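Pronberg hand-held gripper, five weeks in: great pads, one bad habit

I wanted to love this thing, and for most of the first month I did! The Pronberg is a hand-held gripper with two padded fingers, and I bought it to record grasps for our little snack-sorting project (we call it Enerlow, long story). It cost me $400 with the spare pads, which is a lot of money for something you squeeze all afternoon, but the joints felt tight out of the box and the thing closes so smoothly that I was hooked by lunchtime.

The pads are the best part. Wrapped snacks are horrible to pick up - slippery, crinkly, full of air - and my old Hashmi used to shoot them across the room like watermelon seeds. With the Pronberg you go in from above, close on the middle of the packet, and up it comes.
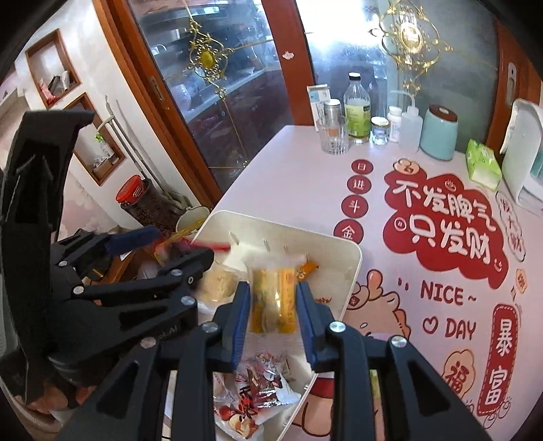

So I was feeling pretty smug right up until grasp 1,285, when the left finger stopped opening all the way. No crunch, no warning. I let go of the trigger and it just sort of hung there, halfway, with a rice cracker still in it. I wiggled it, it popped free, and I carried on (mistake number one). By Wednesday it was sticking every ten minutes or so.

What had happened is that one of the pivot pins had crept sideways in its hole, just enough to drag on the next link. The manual says to check the pins every 2,000 cycles. Mine didn't get close to that! And here's the part that bothers me more than the sticking: when a stuck finger lets go, it snaps. I had my thumb in between the links trying to nudge it along, and I got a pinch that turned purple by dinner. There's no guard there and not a word about it in the safety page, which spends two paragraphs telling you not to get the pads wet. 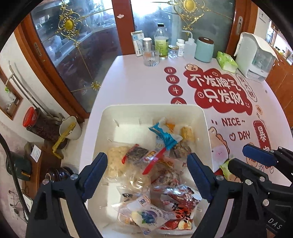
Review by Sylvie Leclerc
Filed under: Grippers and hand tools

I wrote to Tisturance, the shop I bought it from, and they were nice about it. They sent a new pin set and a tiny tube of thread locker, and it took me one evening to swap everything over. Since then I've done 217 grasps with no sticking, so fingers crossed (the ones that still bend).

The other cost was the data. Every recording where the finger lagged is junk for training, and the lag is small enough that I had to go back and watch them one by one. If yours starts to feel even a tiny bit lazy on the release, stop right there and look at the pins from the side. Don't do what I did and keep going to finish the bin.

Would I buy it again? Yeah, I think so, but I'd put thread locker on every pin before the first squeeze, and I'd keep my thumbs well out of the linkage. Three and a half stars. I'd go to four if they'd add a guard.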